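Teaching the Arm to Build a PC: Your Questions Answered

Last updated September 5, 2022

Umora is our small project for teaching a robot arm to put desktop computers together by showing it how. We get a lot of post about it, which is lovely, so these are the things people ask most.

What does "showing" mean?
One of us drives the arm by remote control through the whole job, and everything it sees and does gets saved. Each full go is called a demonstration. We have 381 for the processor step so far, and I still enjoy watching them back!

Why is the processor so fiddly?
It's small and square and has to be picked up flat. The fingers need to be close together before you come down on the tray, and a tiny tilt at the wrist is a big tilt at the chip.
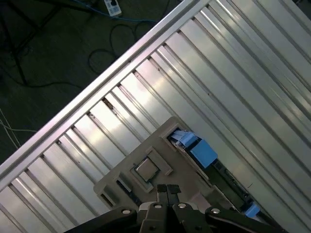

New drivers nearly always come in too fast. We ask them to stop just short, check the wrist view, then close.

Can't you just push the arm around by hand?
We do, for rough moves like getting from the tray to the case (it's great fun and you learn the reach very quickly). For close work your own hands block the view, so we switch back to the remote. Our handset software is called Gotaler and it lets you slow everything down to a crawl.

Which part is hardest to drive?
Drives, for me. They sit in a blue caddy, and you've got metal close by on several sides and a memory module not far off.
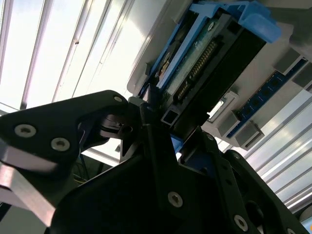

Go gently, and let go of the stick if you feel lost. The arm holds still and you can have a think.

Do you keep the bad goes?
Yes! We mark them, and the ones where the driver fumbles and then recovers are some of the most useful we have. In February we threw out 141 and I've regretted it ever since.

How is the bench laid out?
Case on its side, parts tray to the left of it, arm reaching in from behind. We call the layout Dollurura, after a very silly evening of naming things.

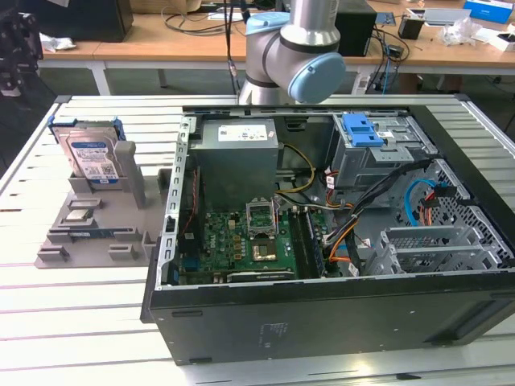 Keep your tray in the same spot for your first batch, then start nudging it about once the arm copes.

How long before it can do a step alone?
It depends on the step. Memory took 3 rounds of training before we were happy. The processor is still a work in progress.

Comments (3)

kovács_bench: Does the slow mode work with a foot pedal? My thumbs give up after twenty minutes.

tinsnips: Tried keeping the fumbled goes after reading this and our arm now has another try when it misses the memory stick. Delighted!

pale_otter: Would love a longer piece on pushing the arm by hand. Ours feels very stiff at the wrist.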